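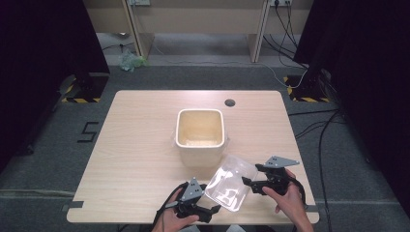
The technician who looks after station 5 at the Plotham site begins the day on the carpet, checking tape.

"If the table has moved, nothing I do above it matters," the technician said. "I look at the floor first."

The station is one of a row of curtained bays where operators carry out tabletop tasks with a pair of hand-held grippers, and where the position of each gripper is tracked while they do it. The recordings are used to train robot arms at a second site in Pondton. The technician, who asked not to be named, has maintained the bay since August and agreed to go through the setup on the condition that we stick to maintenance and leave the software side alone.

The small strips of black tape near the front corners of the table are the reference. They were put down after the last full calibration, and the table is pushed back to them before each shift. The carpet makes this less exact than it sounds. Table feet sink into the pile and leave a dent, and a table that has been nudged tends to settle back into the dent at a slight angle.

"You line up one corner and think you're finished," the technician said. "Then you check the other one and it's off by the width of the tape. I lift the table and set it down. I don't slide it."

The tripods get the same treatment. Each stands on a square base edged in yellow and black hazard tape, and the tape is there for people's feet. In the technician's experience a kicked stand is the most common cause of a lost morning. The tracking sensors, a Kinnunen model, have to be recalibrated as a set if any one of them shifts.

"The software will sometimes tell you a stand has moved. It will not tell you which," the technician said. "So you do all of them. It takes an hour if the wand behaves."

The grippers take up most of the maintenance time. Each is a black unit with a finger assembly at the front and a gray triangular plate mounted on it. The plate carries three marker dots, and the system works out where the gripper is, and which way it is facing, from those. The plate has to be rigid with the body. On the first version of the mount it was not quite rigid, and the fault took a long time to find.

"Everything looked fine on the bench. Tracking was clean, no dropouts," the technician said. "But when the operator squeezed hard, the plate flexed a little, and the recorded position moved with it. The fingers hadn't gone anywhere. We had 132 recordings with that in them before somebody overlaid the two traces."

The repair was a thicker bracket and a second screw. Both screws now get thread locker, and both are checked with a driver at the start of the week. The technician does not use a torque driver for this. The inserts are soft, and the one attempt with a preset driver pulled an insert out of the housing.

The dots are cleaned with a dry lint-free cloth. Alcohol was tried and dropped. It lifted the edge of one marker, and a marker with a lifted edge reads slightly off center before it fails altogether, so the error can sit in the data for days.

Finger wear is slower. The contact faces are inspected under a lamp for glazing, and the pair on each gripper is replaced together, even when only one is worn. The shop's service interval is 700 hours of use, although the technician has never had a set reach it.

"I change them at around 520. By then the grip on smooth plastic has gone soft," the technician said. "A cardboard box won't show you. A lid will."

Clear lids are the current headache. The task now running at the station uses a white container with a rounded rim and a clear plastic lid with raised ridges. The lid weighs almost nothing, and if the fingers do not close evenly it turns in the grip. After every finger change the technician picks the lid up by one edge, holds it level for a slow count, and turns the wrist over. If the lid rotates, the fingers come off and the shims are checked.

The zero point is set after that. With the fingers fully closed and nothing between them, the opening should read zero. Vusberg, the logging program used at Plotham, allows 2 millimeters either way before it refuses to start a session. The technician considers that generous and resets at anything over half.

"It's a tolerance for cardboard boxes again," the technician said.

Cables come last. Every gripper has a black cable, and the cable has to hang so that it does not pull the operator's wrist or drag across the tabletop. The technician leaves a loop below the table edge and routes the rest away from the operator's feet. A cable that is too short shows up in the recordings as a small hitch at the end of a long reach. One that is too long gets stepped on, and the strain goes straight into the connector.

"I've replaced more connectors than anything else on that bay," the technician said. "You can feel it going. The plug gets a bit of wobble, and then you get a dropout only when the hand is turned a certain way. People report it as a tracking fault. I swap the cable before I touch the calibration."

The swap is done with the station powered down. The old cable is tagged with the bay number and cut through, a habit that dates from a week when the same bad cable was returned to the spares drawer and issued again.

Asked what should change, the technician named the carpet and then the curtains. The black curtains keep stray reflections out of the sensors, but they are hung close to the stands, and an operator coming in with full hands will brush them. A hard floor with drilled locating points for the table has been requested. There is no date for it.

"Until then it's tape," the technician said. "I put new tape down when the corners start to curl, and I put it down before I take the old piece up."

Posted Nov 12, 2023

Comments (4)

We had the same flexing problem with printed brackets. Ribs on the back of the plate fixed it for us without adding a screw. Check for creep if the room gets warm.

What cloth are you using on the markers? Ours shed and I end up going over them again with tape.

Half a millimeter on the zero seems tight for hand-held units. We reset at one and have not seen a difference, but our parts are all bigger than a lid.

Agree on cutting the dead cables. Would add: write the date on the new one when it goes in.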